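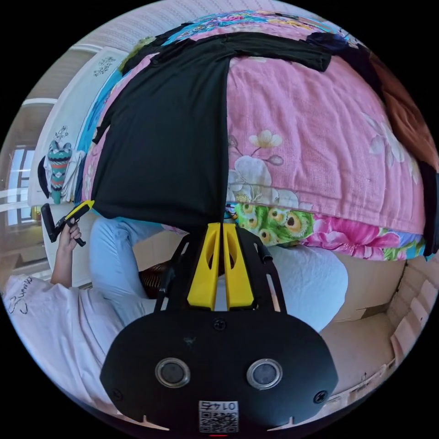 # Bed-making

**Bed-making** is the laying, smoothing and tucking of sheets, covers and pillows on a bed. It is one of the most widely shared household jobs in the world, and one of the most varied. A bed made in a northern French farmhouse, a Japanese inn and a Scottish hospital ward may use much the same cloth and end up looking nothing alike, and the differences have a long and surprisingly rich history behind them.

The term covers both the daily straightening of a bed that has been slept in and the full change of linen, often called "stripping and making". In many homes these are thought of as separate jobs, and in hotels they are usually listed separately on the room sheet.

## History

### Early beds

For much of history there was little to make. People slept on straw, heather, rushes or skins, and looking after the bed meant shaking out the filling, airing it and picking out whatever had moved in. The old phrase "to make a bed" is often linked with this work, when a sleeping place was put together from loose stuff at night and cleared away in the morning.

Cloth changed everything. Once straw was stuffed into a sewn sack, later called a tick, the bed had a shape and a surface, and a surface could be covered. Linen sheets were costly in medieval Europe and were handed down in wills, sometimes named one by one. A good pair might outlive several owners, patched and turned as it went.

### Turning sides to middle

A sheet wears first down the centre. Thrifty households in Britain dealt with this by cutting the sheet in half lengthways, joining the two outer edges to make a new middle, and hemming the worn parts as the new sides. The result had a seam down the centre that sleepers could certainly feel, and many people who grew up with it can still describe it with great feeling! The practice was common well into the twentieth century and was taught in school sewing lessons.

### Cotton and the fitted sheet

Cotton took over from linen for everyday use as mills spread in the nineteenth century. It was cheaper, softer from new and quicker to dry. The fitted sheet, with elastic at the corners, came into general use in the second half of the twentieth century and took away the need for a tucked bottom sheet. It also gave the world a fresh puzzle, the question of how to fold one.

### The duvet

Feather-filled covers had been used in Scandinavia, Germany and the Alps for centuries before they became popular in Britain. Shops there began to sell them in earnest in the 1960s and 1970s, under the name "continental quilt". Sellers made much of the time saved, and with good cause: a top sheet, two blankets and an eiderdown gave way to one cover and a quick shake.

## Methods

### Flat sheets

The traditional British bed has a bottom sheet, a top sheet, one or more blankets and a bedspread or counterpane. The bottom sheet is laid with its centre crease along the middle of the mattress, which makes it easy to get equal drops on each side. The top sheet goes on wrong side up, so that when it is folded back over the blankets the right side shows. It is a lovely small piece of planning, and easy to miss until it has been pointed out.

### Mitred corners

The mitred or "hospital" corner is the best-known fold in bed-making. The end of the sheet is tucked under the foot of the mattress, then the hanging side is lifted to form a triangle on top of the bed. The part still hanging is tucked in, the triangle is brought down, and that is tucked in too. Done well, it leaves a neat slanted fold and holds through a restless night.

Nurses were trained in it for generations, along with the rule that pillowcase openings should face away from the ward door.

### Changing a duvet cover

There are several ways to get a duvet into its cover, and people tend to be loyal to the one they learned first:

- **Corner and shake.** Two corners of the duvet are pushed into the top corners of the cover, held from outside, and the rest is shaken down.
- **Inside out.** The cover is turned inside out, the hands go in to grip the far corners, the duvet corners are picked up through the cloth, and the cover is flipped over.
- **The roll.** The cover is laid inside out on the bed with the duvet on top. Both are rolled up together, the open end of the cover is turned around the roll, and the whole thing is unrolled.

The roll has a strong following among people who make large beds alone.

## Regional customs

In Japan a futon is traditionally laid on tatami matting at night, then folded and put in a cupboard by day. Airing it over a balcony rail in sunshine is part of the routine. In Germany and Austria a double bed often has 2 single duvets side by side, folded in half or in thirds at the foot or across the middle. North American beds frequently keep the top sheet beneath a comforter, a habit that has largely faded in British homes.

## Bed-making as a trade

Hotels and large laundries have turned the job into a craft with its own pace and tools. The laundry firm Adico, which serves hotels along its stretch of coast, trains new room staff on a practice bed for 10 days before they go on to the floors. The weaving firm Haberkorn makes a heavy cotton sheeting sold under the name Tatonine, with a coloured thread along the hem to show bed size at a glance. Single sheets carry a blue thread and doubles a red one, a real help when a linen cupboard is packed to the ceiling.

## Collections

Old bed linen survives in greater quantity than might be expected, much of it saved because it was too good to use. The Linen Rooms at Zerkstead hold 2,636 pieces, among them marked sheets, bolster cases, tickings and a wonderful run of sides-to-middle repairs, some of them mended again along the seam. Visitors may try mitring a corner on a full-sized bed in the last room. About 20 of the most fragile pieces are shown only in September, when the light in the upper gallery is low enough for them.

## See also

- Counterpane
- Eiderdown
- Mattress ticking
- Thread count
- Valance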